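Fluvstead Cable Strain Relief Kit for Two-Arm Tabletop Cells

Revised Aug 1, 2024, to include the service bulletin that made this product necessary

SKU group: Wrist and forearm, soft-jacket cable
Ships from: Alton
Sold as: one kit per pair of arms

Overview

Most of what we sell, we sell because somebody wanted it. This kit exists because our old cable clip failed, and then failed again, and then failed in front of a customer who had invited her boss.

The old clip held the gripper cable at a single point behind the wrist. It was a nice-looking clip. It was also in exactly the wrong place, and when the wrist rolled past its comfortable range the cable took the load that the clip was supposed to take. The jacket looked perfect. The conductors inside it did not enjoy the experience.

If you own a two-arm cell with our original clip (it has a rounded edge and the Fluvstead name molded into it, so we can't pretend it was someone else's), please read the bulletin below before you read the price.

Service bulletin: intermittent gripper dropout

What happens. The gripper loses signal for a moment during a wrist roll. Depending on your settings it will either freeze in place or relax its hold. A frozen gripper is annoying. A relaxed one lets go of whatever it had, and gravity handles the rest.

When it happens. On our test bench in Alton the first dropouts showed up at around 2,000 full wrist rolls. Kitchen-style tasks seem to bring it on sooner than plain pick-and-place, and we blame all the pouring, turning and reaching across. Both arms working over the same patch of table is the worst case, with the cables getting dragged past each other's hardware all day long.

What it looks like. Mostly it looks like bad programming. Ramesh Chaturvedi, who runs our bench, spent 3 days rewriting a perfectly good grasp routine before he wiggled the cable with his finger and the fault came and went on command. He has asked us to mention that the new routine is also very good.

Setups of this type, with toy food, dishes and a kettle within reach of both arms, are the ones the bulletin covers:

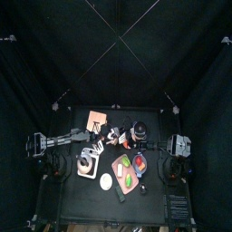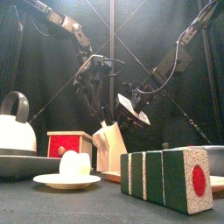
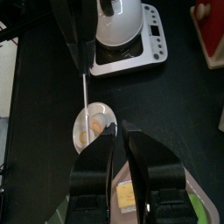 What to do today, before the kit arrives. Stop any job that lifts something hot, heavy or breakable. Set the gripper to hold on loss of signal if your controller allows it. Then power down, wait for the arms to settle, and run the cable between two fingers from the wrist back to the elbow. You are feeling for a soft spot or a flat spot. If you find one, replace the cable. Tape is not a repair, and we say this as people who have tried several kinds of tape.

Do not do the wiggle test with your hand near a powered gripper. A cable that reconnects will wake the fingers up, and they close with more enthusiasm than you'd expect. Lalit Mishra in our returns department has a bruised thumbnail and a new respect for the power switch.

What's in the kit

Two forearm saddles with soft liners
Two wrist guides, open on one side so the cable can be laid in without unplugging it
20 hook-and-loop ties
One bend gauge, which is a curved piece of plastic and looks like it
Printed instructions, one sheet, both sides

How it fits

The saddle goes on the forearm link and carries the pull. The wrist guide only steers. Between them you leave a loop of slack, and the bend gauge tells you how much. If the loop fits around the gauge without flattening against it, you're done. If it doesn't, feed in more cable. People tend to make the loop too small for the sake of tidiness. Please let it be ugly.

Allow 20 minutes for the pair. The second arm goes faster than the first, unless you've mounted your left saddle facing backward, in which case the first arm is about to get its turn again.

After fitting, jog each wrist slowly through its full range with nothing in the gripper and watch the loop. It should open and close without catching on the brackets, the other arm or the table. Do it once more with both arms in toward the middle, where they'll meet in real use.

What it won't fix

Damaged cable. Loose connectors at the controller end. Grippers that drop things while the signal is fine, which is usually a worn finger pad or a slippery object. And it won't stop two arms from running into each other — that's a matter for your motion limits.

The kit is not rated for washdown or for cells with hard-jacket cable. For those, see the Skurnaswood sleeve, which costs more and takes longer to fit.

Price and replacement

Owners of the original clip get the kit free. Send us a photo of the clip on the arm, or the clip itself in an envelope, and tell us how many arms you have. We don't need the receipt. We know who made it.

Everyone else pays the listed price. Orders placed in August ship with a spare wrist guide, since the first batch came out of the mold in a green that no one here will admit to choosing.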